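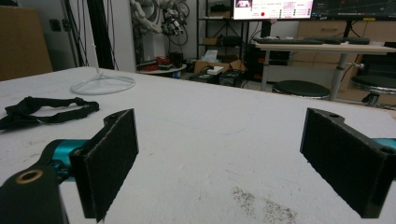 4.2 Removal requests and how they were handled

The requests came to us as a spreadsheet exported from the Floseser back office. Floseser is a discussion site used in Nendadville and the smaller town of Westemthorpe, mostly for local news, planning matters and things for sale. Its rules allow any person, registered or not, to ask for a post to be taken down. The form asks for a link to the post, a ground for removal chosen from a fixed list, and a free-text explanation. The explanation can be left blank.

After duplicates had been merged, the data set held 1353 requests. We treated two requests as duplicates when they came from the same address, named the same post and gave the same ground. Where the same person had come back with a different ground we kept both, as the site's moderators handle them separately and sometimes reach different answers.

Of these requests, 505 led to the full removal of the post. The others were refused, withdrawn, or settled by a partial edit, usually the deletion of a name or a house number. We don't treat partial edits as removals in what follows. This matters for the privacy ground in particular, where an edit was often what the person had asked for in the first place, and readers comparing our results with studies of larger platforms should bear it in mind.

Requests from Westemthorpe made up 342 of the total. The town is recorded from the requester's own entry on the form and we had no means of checking it. Magnusson's earlier work on the same site used the town named in the disputed post instead, so her breakdown and ours can't be laid side by side.

Coding of the grounds

The list on the form proved too coarse for our purpose. "Offensive or harmful" was chosen for insults, for a photograph of a damaged car, and for a long argument over parking charges in which we could find nothing rude at all. Two of the authors therefore read the free text and assigned each request to one of 9 categories, listed in Appendix B. Where the explanation was blank we kept the ground chosen on the form and marked the request as unexplained.

Disagreements were settled by discussion. Most of them concerned the line between defamation and criticism of a public role. A councillor who objects to being called lazy is making a different kind of request from a shopkeeper who objects to being called a thief, but a good many posts said something in between, and the requester seldom explained which part was the trouble. In these cases we coded by the wording of the request and left the post itself out of account.

What the moderators told us

Signe Ljungberg carried out the interviews with the moderators, all by telephone and all in the evening, when the moderators were free. They described the work in similar terms. A request is read by whoever is on duty, and the post is hidden while it is being looked at. Hiding is not recorded in the export. A refused request may therefore have kept a post out of sight for some time -- in one case mentioned to us, over a whole weekend before a planning vote -- and our figures would show only that the post stayed up.

Several moderators said that they had become quicker to remove after the new platform law came into force, though Floseser falls below the size at which its deadlines apply. One put it this way: "I'm not going to read a statute at ten at night. If it mentions a lawyer, it comes down." Another said she asked for a second opinion on anything to do with the council, and that this was her own habit and had never been written down.

We can't tell from the export how common either practice is. The field for the moderator's reason was optional until the site moved to the Sundqvist ticketing system, and was mostly left empty before then. Requests made after the change carry a reason, but it is picked from a menu, and the first item on the menu is chosen far more often than any other. We have not used this field in the models in Section 5.

Limits of the data

The export contains no posts that their authors deleted themselves. Some of these will have been deleted under pressure, after a private message or a word in the street, and a study of formal requests misses them entirely. It also misses people who wanted a post removed and did not know about the form, which at the time could be reached only from the foot of the help page.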